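Where Students Nap, and Why They Won't Admit It
A report for the second-year Everyday Life course

1. What we wanted to know

Our campus has 2541 students and, according to the housing office, a bed for each of them. We wanted to know why so many sleep somewhere else in the afternoon. Over four weeks in September our group handed out 100 paper surveys and got 14 back, two of them blank, presumably from people who had dozed off.

Most of the remaining dozen named a lounge couch as their first choice. Gray upholstery does well in public rooms, as it forgives coffee and discourages affection.
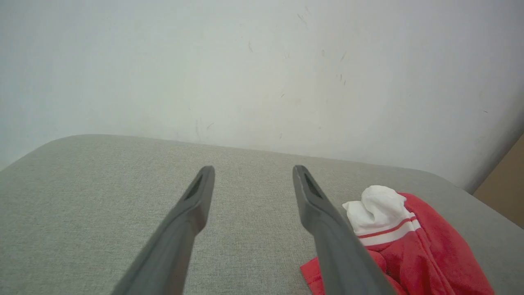 2. How we did it

We sat in the Caputo lounge between 1 and 4 p.m. and wrote down when people closed their eyes. This was harder than it sounds. A student with a textbook open on the chest may be asleep or may be taking economics. After two days we agreed that anyone who failed to react to the vending machine counted as sleeping.

We also asked people to guess how long they had been out. The usual answer was "I wasn't." Those who gave a number said some 20 minutes, and our notes had them down for nearly an hour.

3. What we found

Nappers like a wide seat, a wall behind them and a door they can watch until they can't. Noise bothered them less than being recognized. One person told us the dorm bed felt "like giving up," while a couch was still technically part of the school day.

Fabric mattered more than we had expected. Several people praised a broad, plain seat with no buttons, having gone to lectures with buttons printed on their cheek.
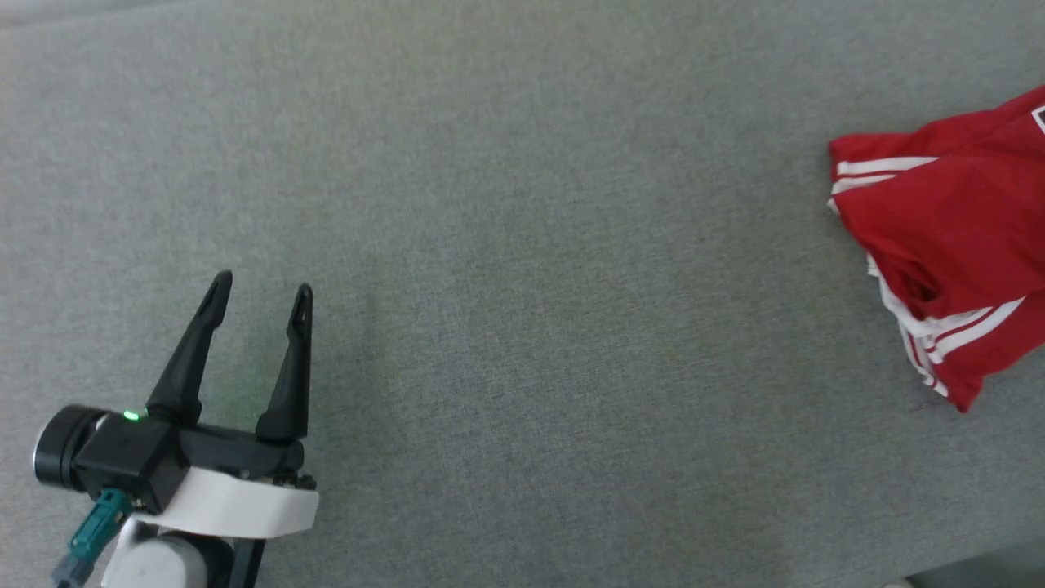

Liette Grewal, reading our draft, objected that we had never asked anyone about their nights, and that a person who sleeps four hours will nap on gravel. We have added the question to the survey and plan to hand it out again, in the morning this time.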